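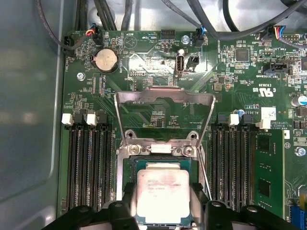
Robot Software II, Unit 6 handout
From contact to seated: planning and control for CPU placement

Read this before the September lab. Bring a laptop with the course workspace already built. If your build still fails on the message package, fix that first, as we will not have time for it in the session.

1. What the unit covers

In Unit 5 you wrote a pick and place routine for blocks on a flat table. The blocks had loose tolerances and the table had nothing on it that mattered. In this unit the target is a CPU socket on a motherboard inside a computer case. The arm has less room, the part has to land at the right angle, and the socket can be damaged by a push that a block would not notice.

The hardware is the same as before. Almost all of the work is in four pieces of software:

- the pose estimator, which finds the socket from the wrist camera
- the planner, which gets the gripper into the case and out again
- the contact controller, which takes over for the last few millimeters
- the task script, which decides which of the others is running

We use Stilteo for planning and the Gisler controller package for everything that involves force. Both are already in the workspace. Do not upgrade either one during the unit. The course parameter files are written for the versions you have.

2. Frames

You need four frames: base, wrist, camera and socket. The camera is fixed to the wrist, so wrist to camera is a constant that comes from calibration. Camera to socket comes from the estimator and changes with every image. Base to wrist comes from the joint encoders.

The usual mistake is to mix times. If the image was taken at one moment and you look up the wrist pose at a later one, the socket will appear to move when the arm moves. Always look up the wrist pose at the image time stamp. The helper function lookup_at() does this. Calling it with no time gives you the latest pose, and that is the wrong one here.

A quick check: hold the case still, move the arm slowly from side to side, and plot the socket position in the base frame. The line should be flat. If it follows the arm, suspect the time stamps first and the calibration second.

3. Finding the socket

The estimator works in two steps. The coarse step matches large features of the board, such as the memory slots and the outline of the socket bracket, and gives a pose good enough to plan an approach. The fine step looks only at the edges of the bracket and refines that pose.

Bare metal is hard on both steps. A heat spreader or a load plate can reflect a light in one view and look dark in the next, so brightness is a poor thing to match on. The fine step uses edge direction and throws out any edge point that moves too far between views. Take several views from slightly different wrist angles before you trust the result. In the config file, min_views is set to 3. You may raise it. Do not lower it.

The board looks similar when rotated by half a turn if all you match is slots and bracket. Check the coarse result against something that sits on one side only. The coin cell is a good choice, and its holder is easy to find.

The load plate needs its own model. When it is open it stands up out of the board plane, and a planner that thinks the board is flat will send a finger straight into it. The task script passes the plate state to the planner as open or closed. There is no third value. If the estimator cannot tell, the script should stop.

4. Planning inside the case

Stilteo plans against a collision model made of boxes. The case walls, the rails, the slots and the open plate are all boxes, padded a little. Cables are not modeled well by boxes. We put one large keep-out volume over the cable area and accept that some reachable poses are lost.

The processor counts as part of the gripper once it is held. Forgetting to attach it to the gripper model is the second most common fault in student code. The plan looks fine on the screen and the chip takes the corner.

Give the planner a time limit. The course default is 250 milliseconds per query. If it fails, back the arm out along the path it came in on and plan again from the pre-approach pose. Do not ask for a longer limit from inside the case.

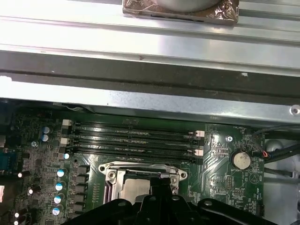
Radka Georgiou pointed out after last year's session that backing out along the entry path is only safe if the gripper is in the same state it was in on the way in. Her group at Reddale had released the part, opened the fingers, and then replayed the entry path with the fingers wider than before. She suggested storing the finger width with each waypoint and refusing the replay if the widths differ. We have added that check to the task script, under retreat_guard.

5. The last few millimeters

Position control ends at the pre-contact pose. From there the contact controller runs at its own rate and follows a downward velocity with a force limit. Sideways stiffness is set low so the part can shift a little against the socket walls. Rotation about the vertical axis stays stiff. If the part is turned the wrong way, we want the move to fail early.

The controller reports one of these results:

SEATED - force rose within the expected depth window
EARLY - force rose too soon, probably an edge or a tilt
DEEP - depth window passed with no force
TIMEOUT - none of the above

On EARLY, lift straight up and refine the pose again. Do not search sideways while in contact. Spiral search works well for pegs and very badly for a socket with fine contacts in it. DEEP usually means the part has been dropped or the socket height is wrong, so stop and look.

6. Logging

Record every run, including the bad ones. Log wrist pose, finger width, measured force, estimator output and the current state of the task script, all with the same clock. Images can be saved at a lower rate. The Flandport log viewer opens these files directly and lets you step through force and image side by side.

7. Exercises

a) Run the estimator on the 50 recorded views in the lab folder. Report the spread of the socket position in the base frame with min_views at the default, then with it raised.

b) Add the attached part to the gripper model and show one query where the plan changes.

c) Write the EARLY branch of the task script. It must give up cleanly after a fixed number of tries that you choose and defend in a sentence or two.

d) Replay 30 logged placements through your result classifier and compare it with the controller's own labels. Explain each disagreement.

Hand in code and a short report, two pages at most. Plots need axis labels and units. Parts (a) and (b) can be done in simulation, and (c) is checked on the arm during your lab slot.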